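Gedby Opens Registration for Its Small-House Plan Library

TOLNESS – Gedby, the publisher of building plans for people who have decided that a garage is too much house, will open its online plan library to the public in October. The library holds 2,893 drawings for homes on wheels, homes on skids and one home on a retired hay wagon, which remains popular against all advice.

Of those drawings, 1,644 have been redone from scratch. The old versions assumed the reader owned a table saw, a patient neighbor and a flat driveway. The new ones assume a circular saw and a driveway.
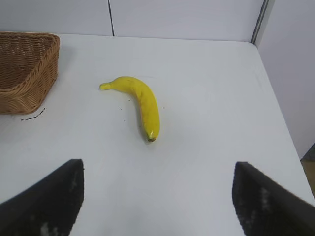 Barnabás Szalai said he had built from the old plans twice and would gladly have traded the second loft ladder for a cut list that added up. The cut lists now add up. Gedby has had them checked against lumber sold in standard lengths, a step the company concedes might have come earlier.

Each plan set comes with a trailer weight worksheet, a wiring diagram and 12 pages on roof flashing, the subject of most of the mail Gedby receives. Sets can be bought singly or through a yearly pass. Pass holders may swap up to 3 plans, in recognition of how these projects tend to go.

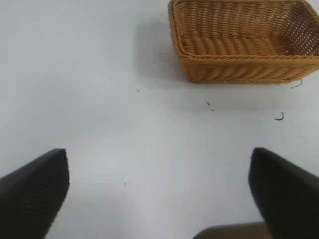

Woven basket on a white table.

Printed copies of the Sandhu and Idham plans, the two smallest in the library, will follow in a spiral binding that lies flat on a sawhorse. Registration opens at 9 a.m. on the first day of sales. Press copies are available from the Gedby office in Tolness.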